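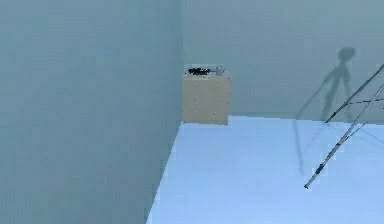

One reader of the Keltulano Foundation's newsletter wrote in to ask why a fund for the humanities was paying for work on attention at all, when psychology departments already get most of the money for it. The foundation printed the letter in its October issue and answered it a page later with the announcement of a new round of grants.

The program is called Shared Attention. It will bring philosophers, historians of religion, linguists and musicologists to the Clilo Institute for three residential seminars, each followed by a public lecture. The foundation says it wants to look at what people do when they attend to the same thing together, in worship, in court, in a concert hall or at a family meal. It will not pay for laboratory studies.

There were 331 applications for 43 places. Most came from scholars in the first ten years of their careers, and a good number from people who teach outside universities. Travel and lodging are covered for everyone accepted. Those with teaching duties can ask for money to pay a replacement.

The first seminar, on listening, opens in October in the lower hall at Bostari, which the institute has used for its reading groups since it gave up its downtown rooms. Participants will get the texts a month ahead and are expected to have read them. Sessions run from 9 a.m. until noon, with afternoons left free for writing.
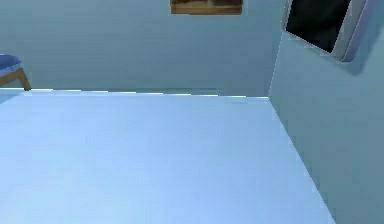
The second seminar takes up description, meaning the old problem of how much a writer must say about a thing before a reader can be said to share it. The reading list runs from medieval travel accounts to modern museum labels. One session is given over to plain surfaces. Participants will write a page each on an ordinary object, then compare what they chose to mention. The third seminar, on silence, has no reading list yet.

Papers from all three will be edited at Clilo and published by Woldegiorgis Press, in print and as a free download. The press already handles the institute's lecture series. Its catalog of open-access titles is on its website, along with the full text of the call.

The public lectures are free and need no booking. Recordings will be added to the Keltulano archive, which now holds 3602 talks and interviews. Applications for the following round open in the spring.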